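October 6, 2021
Posted by: list member, Cluvcombe

Re: Pruning the old apricots at Wengate

On the July thread, a member wrote:

> We lost two limbs to gummosis last year and I'd like to cut before it spreads. Is winter all right, or should I wait? The trees are 43 years old and haven't been touched in a while.

I'd wait. Apricots cut in the cold, damp months are open to infection, and the Drurnavville block showed it after we pruned in July. Late summer is safer, on a dry day with a few more dry ones forecast. Cut back to healthy wood, past any brown staining, and take the prunings off the property or burn them if your council allows it.

Don't bother with wound paint. We used it for years at Cluvcombe and the painted cuts did no better than the bare ones. Clean the saw between trees - metho is fine.

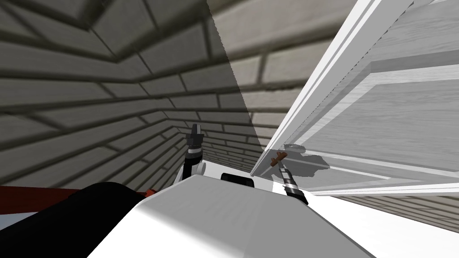

Strand replied that methylated spirits had dulled the colour on their loppers' handles but done no harm to the blades, and asked whether forked spurs should be thinned at the same time. I leave them unless they're crowded. Old spurs on apricots stop bearing after a few seasons, so you want some new growth coming on each year.

The grafting wood order closes at the end of the month.

Recent on this list
- Netting for small trees
- Wengate working day
- Brown rot after rain
- Rootstocks for heavy clay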